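3.2 Storage habits and container choice

Participants in the second wave were asked where small household goods were kept between uses. Following Benavides and Ferreira, we treat a container as open if its contents can be reached without lifting a lid or opening a door. Each of the 200 households completed the inventory form in July, and a follow-up visit was made to 15 of them.

Open containers were preferred for goods used daily, and lidded boxes for seasonal items. The preference held in flats and in houses, though it was weaker where the kitchen and living room were combined. Respondents in the Georgiou estate sample reported moving goods between containers more often than those in Grestex, and gave visitors as the usual reason. We did not find that household size predicted the number of containers owned.

Material was coded separately from form. Wicker and other woven types were grouped together, as respondents used the terms loosely - 2 coders agreed on the grouping before analysis began. Colour was recorded only as light or dark. Mixed contents were coded under the item the respondent named first, a rule which favours food over cleaning goods and should be kept in mind when reading Table 4.
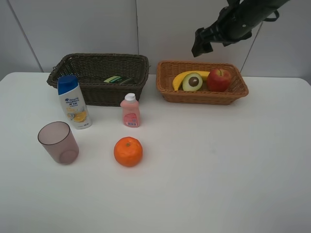

Figure 3. Open woven containers, coded dark (left) and light (right). The light basket holds artificial fruit.

Dark containers were more often kept in bathrooms and hallways. The difference was small and did not survive correction for the age of the dwelling.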